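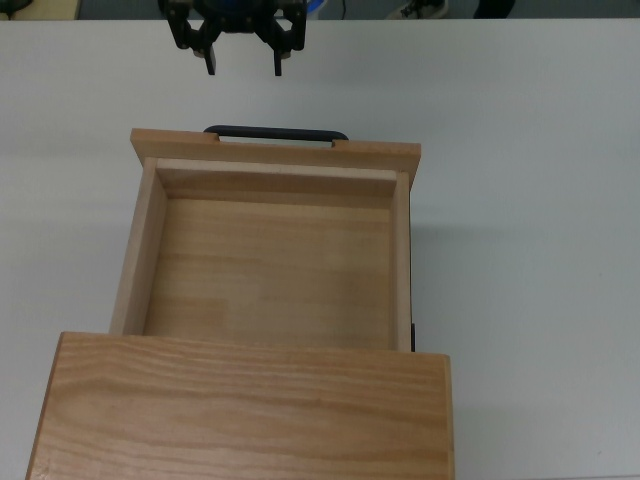 Drawer handling cell, Prulach works. Gripper open over a drawer with a black bar handle.

Cell Operator (drawer and cabinet line), two posts
Geva Furniture Fittings, Prulach
Ref. 2060

Drawer checks at Prulach are moving from hand work to robot cells. The first cell opens and closes each drawer on a table and logs the result. The second will be installed in August.

Present checkers each open up to 1000 drawers a shift. Once both cells are running, that task ends. Operators will load cabinets, clear stoppages, review rejected units and decide whether a drawer is reworked or scrapped. No checker post is being removed. Both vacancies are additional.

Duties
Set up the cell for each cabinet size
Check grip position on the handle at every changeover
Record faults and pass them to the Jevberg maintenance team
Rework runners and handles by hand

Required
Experience of assembly or joinery work
Able to read a fault list and follow a lock-off procedure
Robot experience is not required. Training lasts 8 weeks and is paid at the full rate.

Hours
Rotating early and late shifts. No nights.

Applications
Send a CV and a short covering letter to the Geva personnel office, Prulach, quoting the reference. Present checkers may apply using the internal form.

Posted 2022-01-19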